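Towels, again

I promised my sister I would write something here about what I do all day, and April has nearly gone by, so let me pour another coffee and try.

We're up to 811 examples of the towel task! The goal is 4000, and when I said that number out loud to Guoqing Qiu he just laughed and went back to his soup. On a good day I get 40 that I'm happy with (on a bad day I spend the morning hunting for a loose cable and get a lot fewer, and then I'm grumpy at dinner). Each one is a short recording of me guiding the arm through the job, start to finish, and later the model, which we call Flarkness for reasons lost to time, tries to learn the job from all of them together.

The part I love, and I didn't expect to, is the messing up of things between takes. If the towel starts in the same heap every time, Flarkness learns that one heap and is baffled by any other. So I crumple it, I drop it, I shove it to one side, I turn it over. Danish Warraich keeps a list of starts we haven't tried yet, and he adds to it faster than I can cross things off.

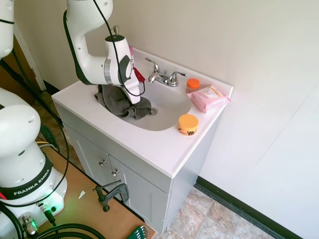 Cloth is hard for a learner because it never has the same shape twice, and I've come to respect it a good deal. A cup has a handle and a rim and it stays a cup. With the dark gray towel bunched up in the left half of the basin and its folds hanging over the front rim, there are a dozen places the fingers could go, and my own habit is to push right into the middle. Danish thinks I do that too often, and he may be right, so tomorrow I'm going to start from the edges for a while and see how it feels.

Anyway, the coffee's gone and I have a folder of this morning's takes to sort through before lunch. More soon, I hope!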